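Home Features Campus Makers Back Issues Subscribe

Features > Campus > Student Robotics

Sorting Fruit on Sunday Mornings

The robotics club at Thevar Technical College meets on Sundays at nine, which is early for students and late for Ritu Chaturvedi, who has usually been in the building since seven. She teaches two sections of machine design during the week. The club is extra, and she is not paid for it.

On 13th January there were bags of citrus on the bench by the door and a set of cardboard egg trays that had been cut up to hold fruit. The team had one month left before the Dramico Student Handling Challenge, a regional contest for college clubs. Each team brings an arm, a gripper and its own software. The judges bring the produce. A run lasts ten minutes, and the score is the number of pieces moved from a heap to a tray, minus a penalty for anything dropped, squeezed or put in the wrong place.

The club entered last year with suction cups and finished near the bottom. The cups held well on apples and badly on oranges and lemons, where air leaked in through the dimples of the peel. Mohandas Suvarna, now in his third year, was driving the laptop that day.

"We could hear it hissing from where we stood," he said. "Then the lemon would let go halfway to the tray. We did that in front of the whole hall."

This year the arm has two fingers. The club voted on it in the fall, and the vote was close. Aishwarya Rodrigues argued for keeping suction and adding a bigger pump. She lost, and was then put in charge of the fingers, a decision she describes as fair.

Her first set was too smooth. Her second set gripped well but was so stiff that it marked the fruit. The ones she brought out in January were her fifth. She had spent most of the winter break on them at her parents' kitchen table, with a file and a bathroom scale.

A round fruit is harder to hold than it looks. If the fingers close above the middle, the fruit shoots downward. If they close too far below it, the fruit climbs up and rolls out over the tips. Lemons add a problem of their own, as most of them have a point at one end, and a finger that lands on the point has almost nothing to press against. The club's software looks for the widest part and tries to set the fingers on either side of it. When it can't decide where that is, it skips the piece and comes back later.
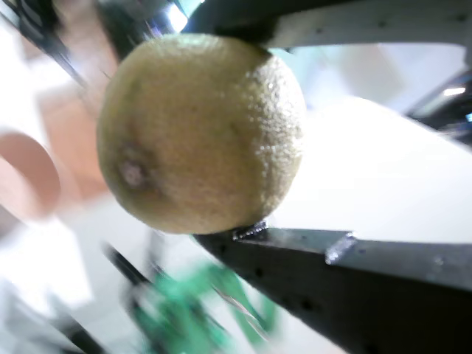 Between the fingers: a nearly round citrus fruit, most likely a lemon, in the club's gripper. Thevar Technical College robotics club

Tharun Rajan wrote most of that software. He is a first-year student and joined the club in his second week on campus. To teach the program what a good grip looks like, he needed a record of good and bad ones, and that meant sitting with the arm and doing the same thing over and over. By the second week of January the team had logged 1,094 attempts. Of those, 342 were failures of one kind or another, and Rajan keeps them in their own folder.

"The failures are more use to me," he said. "If it works, I don't learn much. If it drops one, I can go back and look at where the fingers were."

The practice fruit comes from a wholesale market across the river. The club buys what the stalls can't sell at full price, so the sizes are mixed and the skins are often marked. Chaturvedi likes it that way. The contest rules say only that the judges will supply "common market citrus," and she doesn't expect them to pick through it for the pretty ones.

Money is a steady concern. The college gives the club a room, power and the use of the machine shop. Everything else it has to find. Nultirbridge, a local maker of conveyor parts, gave the club $2,000 in the fall, and most of that went into a replacement motor for the wrist joint. The rest was spent on fruit and a secondhand lamp. Travel to the contest is not covered yet. There is talk of a bake sale, and the lemons that are past practice use may end up in it.

Baptiste Moulin is spending the year at Thevar as an exchange student. At home he worked two summers in a packing shed, and he is the only member of the club who has sorted fruit for wages. He was asked early on how fast a person can do it, and he gave a number that the others did not believe. So they set up a heap and a tray and timed him. He beat the arm's best run easily, while talking.

His advice has been mostly about the heap. In the shed, he said, you never reach for the piece you want first. You take the one that is already loose. Rajan changed the program to do the same, and the number of pieces knocked onto the floor went down. The arm now starts at the edges and works in. It is slower on the first few picks and faster after that.

There is still a disagreement about speed. Suvarna wants to run the arm close to its limit and accept a few drops. Rodrigues wants it slower, with a second squeeze check before each lift. They have tested both ways, and the scores come out so near each other that neither has been able to win the argument. Chaturvedi has told them to settle it by the end of the month and has otherwise stayed out of it.

By noon the benches needed wiping down and the room smelled like a cleaning product. Rodrigues took off one of the fingers to look at its inner face and asked for the small screwdriver, which took a while to find. Moulin swept. Rajan had one more batch he wanted to run before lunch, so the finger went back on.

The contest is held in February at the Tivelier Exhibition Hall. Student runs begin in the morning and are open to the public.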